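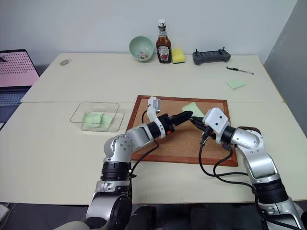 Stilberg Two-Arm Bench Package: what it costs, what it needs, what to order first

The Stilberg package is a pair of arms, a pair of two-finger grippers and the mounting hardware to hang them off one side of a table. The price on the quote covers those things. It does not cover the table, and you would be amazed how many purchase orders reach us from people who plan to stand 2 arms on goodwill.

We sell it mostly to labs and small workshops that want to try light two-handed work on a bench: picking up paper, tidying small objects, moving things from a board to a tray. If you want to palletize cement, close this page and call Hallen, who will be delighted to hear from you.

What comes in the crates

Left arm, right arm, two grippers with housings, two controllers, one emergency stop, mounting plates, cables. The cables are longer than you expect and will end up on the table unless you buy the Lalwood clip kit, listed separately. Everyone declines the clip kit. Most order it in the second month.

Budgeting

Put the arms down as a little more than half of what you will spend in the first year. The rest goes on things that never appear in the grant application: a rigid table, an electrician, spare fingertips, a laptop that someone was going to replace anyway, and office supplies on a scale that will interest your finance department. One customer sent us a breakdown listing 694 sticky notes under "consumables, robotic." It was approved. The fingertips were queried.

Spare fingertips come in packs of 35. Get one pack with the arms. The freight is the same and you avoid paying it twice.

Planning the table

Two tables pushed together will do if they are the same height and bolted to each other. Tables that are merely near each other drift apart over a week, and then the tray sits at a slightly different angle every morning and somebody spends a day blaming the software. Leave a strip at the back for the things people put down. They will put them down whether you leave the strip or not.

Keep both elbows clear of walls, partitions and colleagues. Our site drawing shows the swing of each arm with the other parked, and a second sheet shows the area they share, where you will be doing the interesting work and also bumping the grippers. Send us your room measurements before you order. We check them free of charge, and have twice saved a customer from buying arms for a closet.

Power and lead time

One grounded outlet per controller, on a circuit that does not also feed the coffee machine. Lead time is 21 working days from a signed order. Orders signed after 26th November ship in the new year, and no amount of leftover budget has ever changed this, though people do call to describe theirs.

Training

Half a day, on site, given by Davoud Kermani. Please have the people who will use the arms in the room, as well as the people who signed for them. The Nistor maintenance plan can be added at any time in the first year. It covers joints, gripper housings and cable replacement. It doesn't cover ketchup.

Quotes are valid through the end of the quarter. Ask for the site drawing with yours.

Comments

afshin mirzaei
Can confirm the clip kit thing. We declined it in September and I'm ordering it today. Is it the same kit for both sides or do I need a left and a right?

Stilberg sales desk
Same kit, one per arm. Welcome to the club.

benchrat
do the grippers handle a single sheet lying flat or does it need a corner sticking up

Davoud Kermani
A curled corner makes life much easier. Flat on a hard table is possible with the thin fingertips, but plan on some practice and a lot of swearing. Cork is kinder.

M.T., purchasing
Our finance office would like to know whether the table can be put on the same invoice.

benchrat
ours said no to the table and yes to a second laptop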